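Yard & Patch Forum > Seeds and Starting > Old seed: toss or try?

Old seed: toss or try?
Started by claypotkate, Jan 20, 2024

claypotkate
Cleaning out the seed stash. Some of it is from before we moved to Drummond so who knows how old. Tomatoes, onions, a lot of flowers. Is there a real cutoff or do I just sow it all and see? Short season here, last frost is well into May, so if something's a dud I don't get a second shot at it.

mudroom_11
Onions, toss. Parsnips, toss. Those are one year seeds, two if you're lucky. Tomatoes keep forever, I had some come up after 11 years in a desk drawer. Not all of them but enough.

sundari_back40
Don't toss anything yet!! Paper towel test. Damp towel, 10 seeds if you can spare them, zip bag, top of the fridge. Check after a week. If half come up just sow twice as thick. Takes no effort and then you know.

beanpole
Top of the fridge cooks them if it's an older fridge. Mine did. Kitchen counter is fine.

sundari_back40
Been doing it on the fridge for years, never cooked one. But ok counter works too, just slower.

claypotkate
Ok doing the towel thing tonight. What about flowers? I have mimosa and a gourd (yes I know not a flower) and no date on either that I can find.
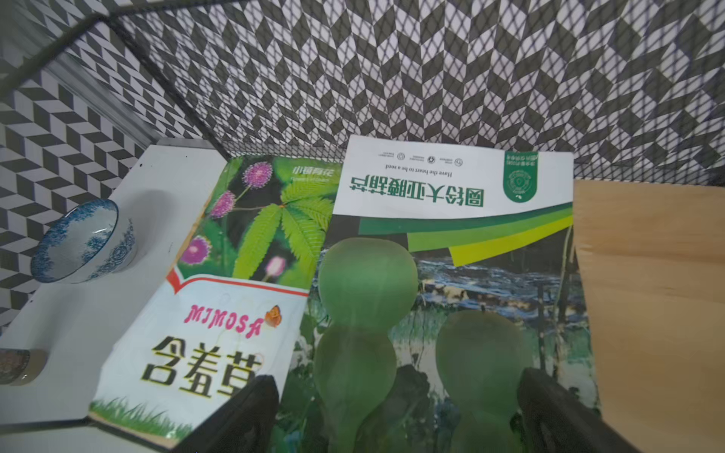 Re: Old seed: toss or try? (hard seeds)

mudroom_11
Mimosa is a hard coat seed, those last. Nick it or soak it overnight in warm water or you'll wait a month and blame the age. Same with gourds, soak a day, and give them heat. Cold wet soil just rots them.

perlite_pete
Disagree on soaking gourds a whole day. They drown. Few hours is plenty. I clip the edge with nail clippers and plant, done.

mudroom_11
Never lost one to a day's soak. Big thick ones need it.

perlite_pete
Well I've lost a whole tray so. Small ornamental ones maybe it's different.

claypotkate
so... 4 hours? splitting it down the middle

beanpole
lol do half and half and report back

Re: Old seed: toss or try? (storage)

northwindow
Coming in from the storage side. Age matters way less than how it was kept. Dry, dark, cool. I use a Balovard tin with a rice packet in it. Seed I kept in the garage was dead in 3 years, same batch in the tin came up fine. Anything with a window next to it I would test first.

sundari_back40
Rice doesn't do much really. Silica packs out of shoe boxes are better.

northwindow
Rice is fine if you dry it in the oven first. Cheaper too.

beanpole
Shoe box packs are free??

gritandloam
I keep mine out where I can see them or I forget to plant. Yes I know, light. Portulaca goes out late anyway, surface sow, don't cover it, it needs light to come up. Tiny seed, mix with sand so you're not dumping 194 of them in one spot like I did.
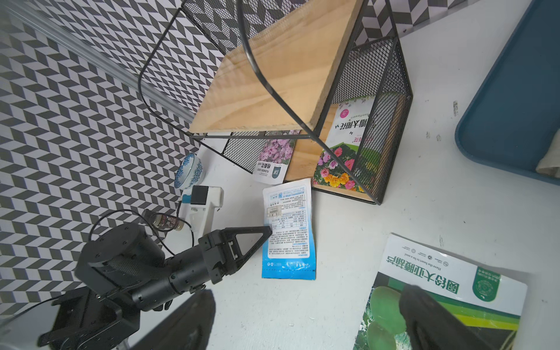 Portulaca up against the mesh, other flower seed on the left

northwindow
Open shelf, no thank you. But your point on sand is right. Also water from below, if you spray it the seed all ends up in one corner of the tray.

gritandloam
True, did that too

mudroom_11
Moss rose (portulaca) reseeds itself here so age never comes up. Plant it once in a hot dry spot and you have it. Bad in clay tho.

claypotkate
We are all clay. Raised bed then?

mudroom_11
Raised bed or the crack along the driveway. It likes the driveway better.

perlite_pete
Anyone ordered from Punent? Thinking of just buying fresh on the onions, their flat is 13 bucks with shipping.

beanpole
Once. Seed was good, took forever to show up. Order now if you're going to. Onions want to be started this month anyway.

sundari_back40
Local feed store has onion sets for way less.

perlite_pete
Sets bolt on me every year. Seed or nothing

sundari_back40
Plant the small ones, the big ones bolt. Marble size.

perlite_pete
huh. ok might try a row

claypotkate
Update, towels are in bags, tomatoes and onions both, onions just out of spite. Gourds and mimosa are soaking separate. Wrote the names on the bags in marker this time becuase last year it was mystery peppers all summer. Will post counts when something moves.

mudroom_11
Change the water on the gourds if it goes cloudy.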